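I have been using the Wonden Daily Reader since the start of the church year, and as several of you at Stesevham asked after the evening service whether it was worth the money, I thought I'd write my thoughts down properly. It is a one-year devotional, a reading for each day with a short psalm and a prayer, put together by Maarja Ramanauskas, who spent 11 years as a hospital chaplain in Pirkden before she took up writing.

And you can tell! She writes like someone who has sat at a good many bedsides. The page on Psalm 88 (page 68, if you have a copy to hand) did me more good than whole shelves of cleverer books, and I've read it aloud twice now to our Thursday prayer group.

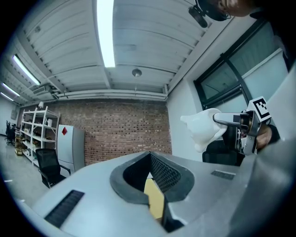

*A white cloth held in a gripper.*

My grumbles are small ones. The print is on the mean side for those of us reading by a bedside lamp, the ribbon frayed within weeks, and the Lent readings lean very heavily on Jeremiah, whom I love dearly but not every morning before breakfast. I'd also have liked an index of Bible passages at the back, as I'm forever hunting for a reading I half remember (there is a list of themes, but it's rather thin).

Jaunzems do a hardback and a paperback, and I'd go for the hardback if you can stretch to it, as mine lies nice and flat on the kitchen table. I shall start it over again when I reach the end, and my old copy of the previous edition has gone on the church bookstall for anyone who'd like it.

March 2018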